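**Plavlow releases Henska 2 with linked color swatches and non-destructive perspective crop**

CÁCERES, 2026-01-03 — Plavlow today released version 2 of Henska, its raster image editor for desktop systems. The update adds linked color swatches, a perspective crop that keeps the original pixels, and a rewritten export module. It is free to holders of a current license.

Linked swatches store a color once and apply it by reference. When the swatch is edited, every fill, stroke and gradient stop that uses it is redrawn, including those inside grouped layers and masks. In earlier versions a color change had to be repeated on each layer or made through the Replace Color dialog, and that dialog did not reach gradient stops.

"The old swatch panel only copied values," said Fadwa Shawky, lead developer for Henska. "A linked swatch is an entry in the file. Layers point to it. Users can still detach a layer and give it a fixed color, and the link can be restored later from the same menu."

Perspective crop now writes its four corner points to the layer as an editable setting. The crop can be reopened after saving, and pixels outside the selected area remain in the file unless the user chooses Discard Hidden Pixels. The tool also reads straight edges in the picture and offers them as guides, a function intended for photographs of artwork, printed cloth, book pages and tiled surfaces taken at an angle. 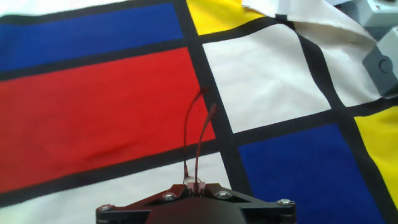

*Color-block fabric with black grid lines, lying at a slant.*

The export module has been rebuilt on Vindotis, the company's own color conversion library. A batch of 738 test files that took 70 minutes to export in the previous version finished in nearly 9 minutes on the same workstation. Embedded profiles are preserved by default — the earlier module removed them unless a box was checked.

"Most of the support requests we received on export were about missing profiles," said Nawal Naciri, who manages customer support at Plavlow. "We changed the default and moved the setting to the first tab."

Files saved in Henska 2 open in the previous version with linked swatches converted to fixed colors and perspective crops applied. Existing brushes, actions and keyboard shortcuts are imported on first launch. Plug-ins that call the old export functions need to be rebuilt, and support for those functions will end in June.

Known issues at release are listed in the user guide. Linked swatches are not yet available in indexed color mode.

**Press contact**
Dalia Filali, Plavlow, Cáceres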